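O desvio do fuso

O relatório de calibração chegou ao gabinete de Britta Böttcher com a data de 2020-07-04 e uma anotação a lápis na margem: "repetir a secção 2". A letra era de Gerd Ruppert. O instrumento em causa era um nível de bolha Stüber, com fuso de vidro selado, usado havia anos no controlo do assentamento da barragem de Varard.

A secção 2 registava um desvio de 44 segundos de arco. O limite admissível era de 2. Um desvio dessa ordem correspondia, ao longo dos 200 metros do coroamento, a um valor que teria sido notado por qualquer guarda com um balde de água. Böttcher fez a conta duas vezes e obteve o mesmo resultado: pouco mais de quatro centímetros.

Telefonou a Ruppert.

– O fuso está bom – disse ele. – Verifiquei a selagem. Não há bolha secundária nem resíduo no vidro.

– Então o erro é da base.

– A base foi retificada em dezembro.

– Por quem?

Houve um intervalo em que se ouviu papel.

– Pelo Hellwig.

Timo Hellwig tinha deixado o serviço na primavera. A sua ficha de retificação ocupava uma página e estava preenchida em todos os campos, incluindo os facultativos. Temperatura da sala, lote do abrasivo, número de passagens: 300. O procedimento da Cludovus, que fornecia as placas de referência, recomendava menos de metade. Böttcher sublinhou o número e foi ao arquivo procurar as fichas anteriores.

Encontrou nove. Em todas, Hellwig fizera 300 passagens. Em todas, a leitura final estava dentro do limite. A placa de referência era sempre a mesma, uma Lastero de granito, e a posição do instrumento sobre ela vinha indicada num esquema a régua, no quadrante norte.

Na manhã seguinte pediu a Kenza El Khatib que medisse a planeza da placa, quadrante a quadrante, com o autocolimador. El Khatib levou o dia inteiro. Deixou a placa estabilizar durante quatro horas, fez a malha completa e repetiu-a no sentido inverso.

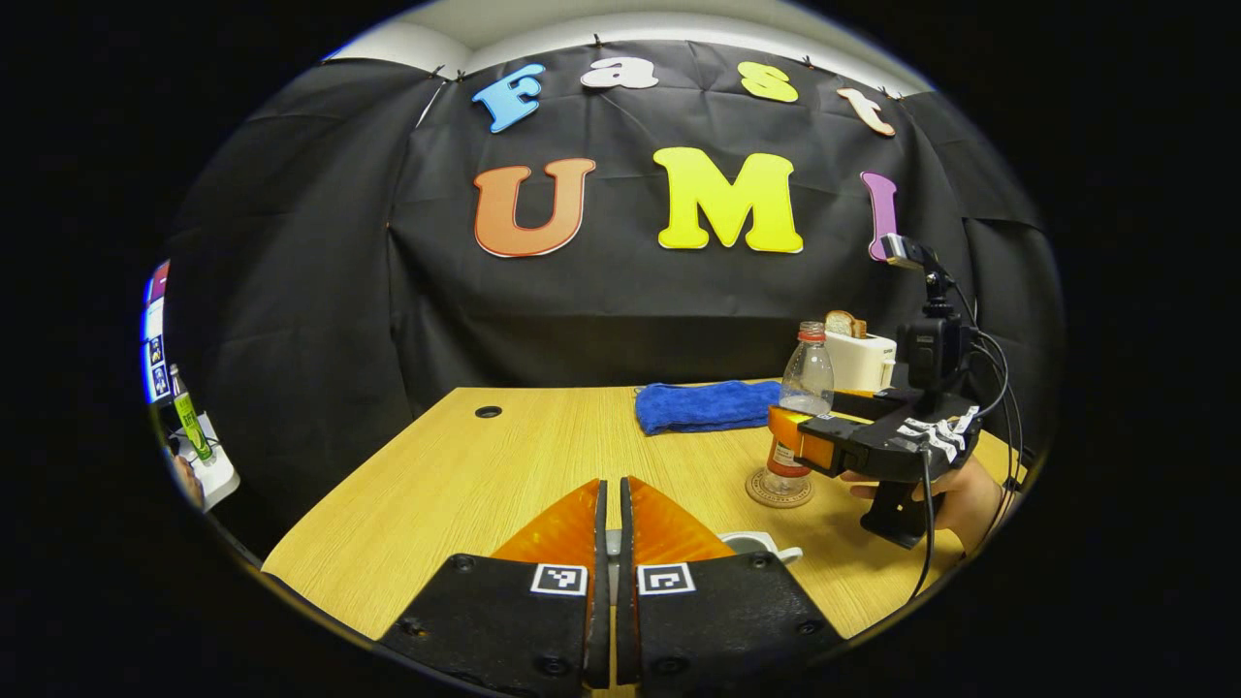 O quadrante norte apresentava uma depressão suave, sem aresta, compatível com desgaste prolongado no mesmo ponto. Os outros três estavam conformes. O nível, retificado sobre a depressão, herdara-lhe a forma. Medido ali, dava zero. Ruppert, que era canhoto, pousara-o no quadrante sul.

– Quantos instrumentos passaram por esta placa? – perguntou El Khatib.

Böttcher tinha a lista aberta à sua frente. Heikki Huttunen, que assinava os relatórios de Varard, usara quatro deles nas campanhas de inverno. Os resultados indicavam que a barragem não se movera.

Escreveu a Huttunen uma mensagem de três linhas, com os números de série e o pedido de suspender as leituras. Depois voltou à secção 2, riscou a anotação a lápis e rubricou o valor original.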